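Munro Opens Its Cable-Handling Robot Cell to Visitors at October Open Day

Guests watched two-finger grippers pick up adapters and cords at the Brivgate workshop

BRIVGATE – Munro, which builds small robot work cells for repair shops and returns centers, opened its Brivgate workshop to the public in October for an afternoon of live demonstrations. The open day drew 56 visitors, among them repair technicians, warehouse managers, two high school classes and a number of neighbors from the surrounding streets.

The main demonstration was Titine, a robot cell that Munro is developing to sort and handle used charging equipment. Returned phones and tablets often arrive with a tangle of cables and power adapters in the same box. Most shops sort these by hand, and many send the whole lot to scrap when there is no time to do so.

"Cables are hard for robots," said Ewan Baird, who leads the Titine project at Munro. "A box stays the shape it was when you looked at it. Pull on one end of a cord and the other end moves, and it may take three more cords with it. We wanted people to see how we deal with that, including the times when the robot has to stop and try again."

Demonstrations began at 1 p.m. and ran every half hour until the workshop closed at 5 p.m. In each session, staff placed a mix of adapters and cords in the cell and let the robot work through them. The task was to take hold of an adapter with its cable still plugged in, lift it clear of the other cords and set it down at a marked spot outside the pile. Visitors followed along on a monitor showing the view from the small camera at the gripper, and a staff member stood by to explain each step.
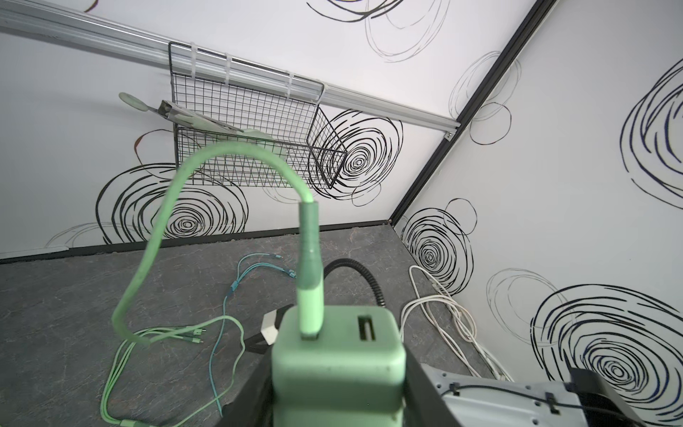 The gripper closes on the sides of the adapter block and leaves the cord free. Early versions of the cell tried to lift by the cord, but Baird said this put strain on the plug and gave the robot very little control over where the adapter ended up. Holding the block itself means the arm needs to reach lower and approach at a more careful angle – a slower move, but one that the team considers worth the extra seconds.

Munro also used the open day to show how it varies the practice area. The walls and the objects inside are changed from time to time so that the control software does not come to depend on a plain background or on one particular layout. The high school students were invited to suggest arrangements of cords for the last two sessions of the day, and the robot attempted both.

Over the course of the afternoon the cell made 31 attempts at the full task. It completed most of them without help. In the others, the gripper either missed its hold or picked up a second cord along with the first, and staff reset the objects by hand. Munro plans to go over the recordings from all of the sessions and will use them in its next round of software changes.

Titine is being developed together with Totetti, a refurbishing company that handles returned electronics for independent stores. Totetti has supplied used cables and adapters to the project from the start and will be the first to test the cell outside Munro's own workshop.

"Our people spend some 17 hours a week pulling chargers apart from each other," said Gillespie Rennie, operations manager at Totetti. "It is dull work and it holds up everything behind it. I don't need a robot that is faster than a person. I need one that can keep going through the pile while my staff test and repair the devices."

Rennie took part in a question-and-answer session after the 3 p.m. demonstration. Several visitors asked about jobs. She said Totetti does not plan to reduce its bench staff and expects to move the hours saved into testing. Other questions covered the price of the cell, which Munro has not yet set, and whether it could handle headphones and laptop chargers. Baird said laptop chargers are next on the list. Headphones will take longer, as the thinner cords slip more easily between the fingers.

A single Titine cell will be installed at Totetti's sorting room for a trial period. It will run alongside the existing hand-sorting benches, and Totetti staff will be trained to load it, clear it and stop it. Munro will have an engineer on site for the first part of the trial.

The company intends to hold another open day once the trial has ended. Schools and repair businesses that would like to arrange a separate group visit before then can contact the Munro front desk in Brivgate. Visits are free of charge and last two hours. Groups should book ahead, and visitors under 16 must come with an adult.

About Munro

Munro designs and builds compact robot cells for sorting, testing and light assembly. The company is based in Brivgate, where it runs a workshop and a small training room.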